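Subject: Re: [cell-maint] Dretix sim cell, setup checks before September
From: Begoñe Tejada
Date: August 14, 2020

Abilio Segura wrote:
> Has anybody got the Dretix cell back to a sane starting state?
> I inherit it in September and the wiki page says "see Devness".
> Devness says "see wiki".

Welcome to the family. My own checklist follows, such as it is.

1. Spawn pose. Load the Ulthorpe house, put the robot facing a doorway, and look through the head view. Both grippers should sit level with each other, fingers up. If the room leans, check the head roll offset before you blame the house.

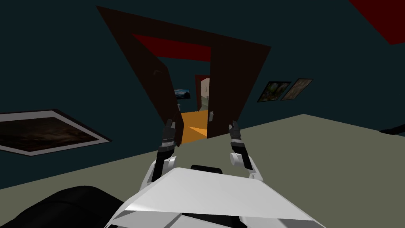 2. Wrist views. Switch to the gripper view and open the jaws all the way. The pads should show pale against the housing. If they don't, somebody has been "improving" the materials again.
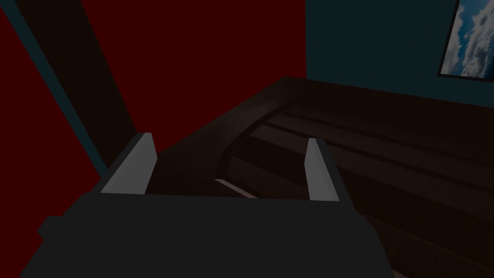

Wrist view, jaws open, dark stairs ahead.

Leave it there and let the log run for 4000 ticks. You want the fingers to hold their gap with no command going in. Any twitching is the joint damping, which resets to 86 whenever the config is saved by hand.

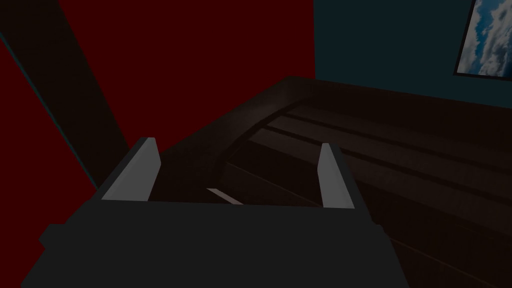 Valcárcel wrote back last week that 86 is a perfectly good damping value and the trouble is the contact solver. I tried it his way on run 221 and am prepared to call it a draw. Set the damping first, then argue.

3. Handle approach. Bring the open gripper up to the door hardware, knob above the fingers, and stop short of touching. Compare the reported wrist pose with the saved one.

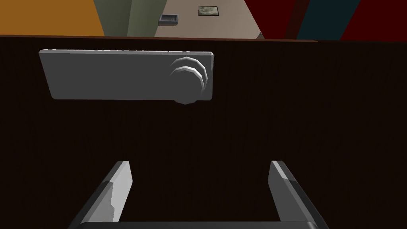 If the two disagree, redo the wrist offset and start over from step 1. Yes, from step 1. I skipped it once and lost a morning to build 1694.

I'll fix the wiki when Devness gives me a login.

Begoñe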